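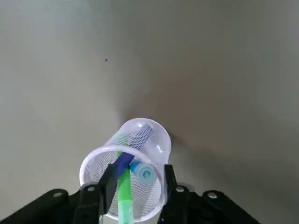

Noura Matar objected, when an early version of these results was read at Wustgate, that people who say they have stopped writing by hand have often only stopped noticing it. We took the objection seriously and changed the way the diary was kept.

4.2 Handwriting at the desk

In the first round, office workers were asked at the end of each day whether they had written anything by hand. In the second round they made a mark on a card each time they picked up a pen or pencil. The second round had 319 participants, all employed at Harb or Runard, and gave 2,246 entries. Of these, 1,957 were notes meant only for the writer, such as phone numbers, short lists and sums. The rest were signatures, forms and notes left for other people.

Participants were also asked where they kept their pens. Most named a drawer, a bag or an open cup of the common mesh type (Figure 3, left). The kind of holder made little difference to how often people wrote. Distance did matter: those who had to stand up to reach a pen made fewer entries and were more likely to type the note or leave it unwritten.

Figure 3. Left: white mesh pen holder cup, on its side. Right: brown wooden tabletop.
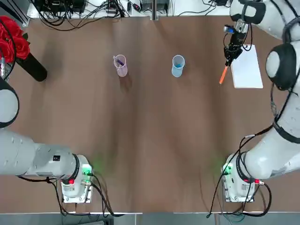
A further 94 entries could not be sorted because the card was marked without a purpose being filled in. They are left out of the totals given earlier. Stitura, which printed the cards, added a wider purpose column for the third round, and blank purposes were less common after that.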